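Home | Features | Food | Makers | Subscribe

The order of the burger

Model food is a small trade with fussy customers. We spent a morning in Sturngate with the people who put it together.

The workshop is on the first floor of a former printer's in Sturngate, over a tyre fitter. There is no sign. You ring the bell marked Bassi, wait, and climb a flight of stairs lined with cardboard boxes, each with a word on the end in marker pen: ONION, BAP, FRIED EGG, PEAS.

Casimiro Marín and his sister Araceli took the place over six years ago from their uncle, who made display cakes for bakers' windows. They still do cakes, but most of the work now is savoury. They sell to toy shops, nursery schools, catering colleges and the occasional theatre. A play in Peltley last May needed a full English breakfast that could be dropped eight times a week, and the Maríns made three of them.

The burger is what pays the rent. Bassi sold 600 sets last year, more than everything else on the list put together. A set comes as loose parts, packed by type, and the buyer builds it. There is a bottom bun, lettuce, tomato, a patty, cheese and a top bun. It sounds simple, and the Maríns have been arguing over it for most of the time they have owned the business.

"The trouble is that everyone knows what a burger looks like," says Araceli. "If I make you a slightly wrong artichoke you won't notice. If I make you a slightly wrong bun I get a letter."

She has had letters. The first version of the bun was too pale and customers said it looked raw. The second was shiny all over, including underneath, where a real bun is dull. The present one is on its fourth colour. She mixes it herself in a paint kettle and keeps a dried dab of each batch on a card pinned over the sink, going back to the beginning.

Lettuce is the hardest part to get right. A flat leaf looks like a piece of felt, and a leaf with too much curl pushes everything above it off to one side. The leaf needs enough ruffle at the edge to show when the bun is on, and a middle flat enough to build on. Marcelino Figueroa, who makes the moulds, worked from real leaves bought at the market and says he got through 55 of them before he found one he liked. He ate a lot of salad that month.

Tomato gave less bother. Slices want to be thin, and all the same width, and the red should be a bit darker at the skin. The patty is the part Figueroa is proudest of. He will not use a smooth one. Meat has lumps in it, he says, and a smooth patty looks like a biscuit. He presses the surface by hand before it sets, so each one comes out a little different from the last.

Cheese is cut from sheet, in squares. It takes a minute and a half to do a day's worth and there is nothing more to say about it, according to Casimiro, except that children lose it first. They sell replacement cheese in packs.

What goes where

The argument is over the order. The leaflet in the box used to show lettuce on top of the patty, under the top bun, the way a lot of cafés do it. Customers wrote in about that as well. Some put the lettuce at the bottom to keep the bread from going soggy, which is good practice with real food and makes no difference whatever with the Bassi version. Some wanted tomato above the meat and some below. One catering tutor in Garkton sent two pages and a diagram.

The tutor was Periklis Konstantinidis, and he now advises on the leaflet. He teaches first-year students how to lay out a station before they are let near a hot plate, and he uses model food for the first two weeks. It doesn't spoil and it can be taken apart and built again all afternoon.

His view is that the order matters less than people think and the layout matters more. He wants the plate on one side and the fillings within reach on the other. He wants things that stand up, like leaves and cheese, in something with sides, and things that lie flat, like tomato, in a low tray so the fingers can get under them. He likes clear containers. A student can tell from a glance what is running out without leaning over. 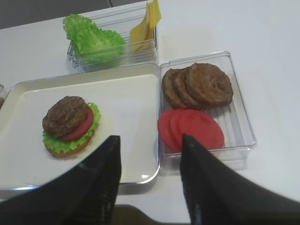

Konstantinidis builds from the bottom: bun, lettuce, tomato, patty. Cheese goes on the patty, and then the lid. He tells students to put each layer down once and leave it alone. The usual fault is a patty that lands off-centre and hangs over one side, and the usual response is to poke at it, which shifts the tomato underneath and makes matters worse. He would sooner they lifted it clean off and set it down again.

He times them, too, though he doesn't make much of it. In the first session most students take well over a minute to build one burger. By the end of the fortnight a decent student will do one in half that and it will stand straight. Then they move on to the real thing, which is slippery, and they slow down again.

The leaflet has been redrawn to follow his order. Casimiro was against it. He grew up with lettuce on top and says a burger with the green hidden at the bottom doesn't look like anything. Araceli pointed out that the leaf sticks out at the sides whichever level it is on, and that this was the whole reason for the ruffle. They have left it there. The new leaflet says at the foot, in small type, that the parts may be stacked in any order you like.

Next on the bench is a fish sandwich. The fillet is done and so is the bread, but the sauce has been a problem since the winter. It has to look as if it could run and it has to stay where it is put. Figueroa has 72 samples of it in jar lids along the windowsill, some too glossy, some with bubbles, a few that have gone yellow in the sun. He showed us the one he thinks is closest. Araceli came over, looked at it and said it was toothpaste.

They hope to have 300 of the sandwiches boxed before the schools start ordering. If the sauce isn't ready they will send it out with a slice of lemon and no sauce. The lemon was finished two years ago for a different job and there are four crates of it on the stairs.

Words: Casimiro Gallardo

More from Makers

The last brush shop in Peltley
How a window cake is iced
Mending a market stall, plank by plank
Garkton's evening bakers
A drawer full of wooden spoons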